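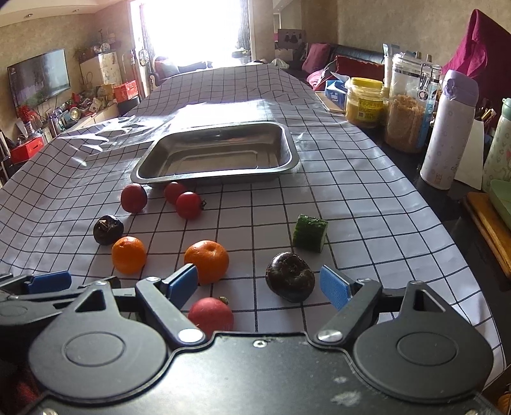

Page last changed: February, by Yatziri Pacheco

Teach a gripper to put fruit in a tray

Can machines tidy a kitchen table yet? Partly, and the part they can do is great fun to set up at home! Fruit into a tray is my favorite first chore. Tomatoes squash, oranges roll, and a shiny steel tray throws reflections everywhere, so you learn a lot in one afternoon.

What you need

A hand-held gripper with soft finger pads, a long table, a steel tray, and a mix of round fruit in different sizes. I like a checked cloth under it all – the grid makes it easy to see how far your hand drifted when you play a run back.

Step 1. Spread the fruit in front of the tray

Leave a finger's width between most pieces, but let a couple of tomatoes touch. Real tables are messy, and a model trained only on neat rows will freeze at the first pair.

Step 2. Record the picks

Come in from above with the jaws open, close slowly, lift, and let go low over the tray. Keep each run under 90 seconds. Change the order every time. Gumaro Contreras and I logged 1368 picks for our Druma arm this way, and the oranges were solid long before the small tomatoes were.

Step 3. Practice with fruit already in the tray

Pieces resting near each other between steel walls are much harder than pieces on cloth. Go for the outside ones first and stay off the rim.

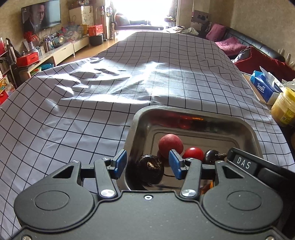 Step 4. Run it on the arm

Start at half speed with 2 pieces, then add more. Ours handles oranges on its own now, though it still pinches soft tomatoes and gives up when the cloth bunches. Washing and drying the fruit is still my job. If you get a cherry tomato across without a dent, please write and tell me how you did it!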